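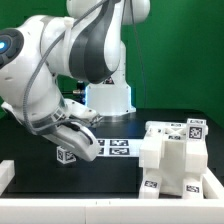 Figure 2. The tabletop cell used in the insertion and fastening trials. The gripper is close to a marked cube; the white fixture stands on the right.

4.2 Bench layout and task set

All trials were run on a black tabletop with a single arm and a two-finger gripper (Figure 2). The task set was drawn from a longer list of light assembly and tidying chores compiled by Yusuf for the Plurel benchmark. We kept those chores that can be done with one hand, without tools, and within reach of a fixed base. Eight chores met these conditions. They range from picking up a loose part and placing it on a marked spot to seating a part in a fixture and taking it out again.

Loose parts and fixture both carry printed fiducial markers. Their use makes the problem easier than the one a person faces at a kitchen counter or a packing bench, where parts come unmarked and are often piled on one another. We accept this on purpose. The question in this section is whether the arm can complete the handling once the position of a part is known, and errors in finding the part would hide errors in moving it. Trials with unmarked parts are reported separately in Section 5.

The cube was chosen as the reference part. It has flat parallel faces, so a parallel grasp is well defined, and it is small enough that the fingers can straddle it in either direction. Start positions were drawn at random from the open area of the table, with the restriction that no start position should require the wrist to pass over the fixture.

4.3 Procedure

Each trial began with the arm in its rest pose and the part at its start position. The operator started the run from the Pravar controller and did not touch the bench until the arm stopped or the time limit was reached. A trial was scored as complete if the part was in its goal position and released. A part that was in place but still held was scored as incomplete, as was a part that had been dropped and picked up more than once.

We ran 115 trials in total. Two were discarded after a fault in the logging software and are not included in the results. No trial was repeated on account of a poor outcome.

4.4 Observations

Picking and placing on the open table gave little trouble. Most failures occurred in the last part of the motion, when the held part first touched the fixture. A small tilt of the part in the fingers, harmless in free space, was enough to make it catch on an edge. The controller then tended to push harder along the planned path. A person would normally ease off, turn the part slightly and try again, and no such behaviour was available to the arm in this version of the software.

A second group of failures came from blocked markers. On approach, the gripper or forearm can cover the marker it depends on, after which the pose estimate is held at its last value. For a part at rest this is acceptable. If a finger nudges the part during the approach, the held value is wrong and the grasp closes off centre. D'Amico's method of moving the wrist aside for a second look reduced these errors but lengthened each run.

Speed remains a practical limit. The arm was slower than an untrained person on every chore, including those it completed without fault. For shop-floor work that can be left to run unattended this may not matter much. For household chores, where a person is usually waiting for the result, we think it does. The Nikgate planner, which we intend to test on the same bench in September, shortens the free-space moves but leaves the contact phase unchanged.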